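Korrekturen gehören nach oben

Vier Sätze. Mehr war dem Plollunard die Richtigstellung nicht wert, und die standen 11 Tage später ganz unten unter dem Wetter. Der falsche Bericht über die Stadtwerke lief im Juli als Aufmacher, morgens um sechs, mit Push aufs Handy. Und die Korrektur? Kein Push. Kein Name. Nichts.

Jaime Sampaio moderiert das Morgenmagazin bei Hadetti und hat es neulich anders gemacht. Fehler in der Sendung, zwei Stunden später am selben Mikro berichtigt, mit eigener Stimme. Peinlich? Klar. Aber ich hör ihm seither lieber zu.

1174 Leser haben den Plollunard angeschrieben, sagt die Redaktion selber. Geantwortet wurde mit einem Textbaustein. "Wir nehmen Ihre Hinweise ernst." Wer schreibt sowas noch freiwilig?
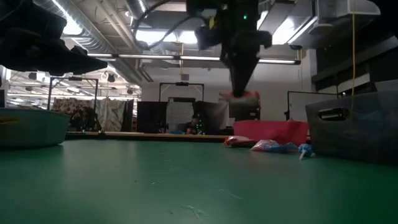 Mein Vorschlag, ganz simpel: gleicher Platz, gleiche Größe, gleiche Uhrzeit. Wer oben falsch liegt, berichtigt auch oben. Das kostet Klicks, schon klar, und der Chef vom Dienst wird fluchen. Soll er dass halt tun.

Kontakt | Impressum | © Evex Medien | Nach oben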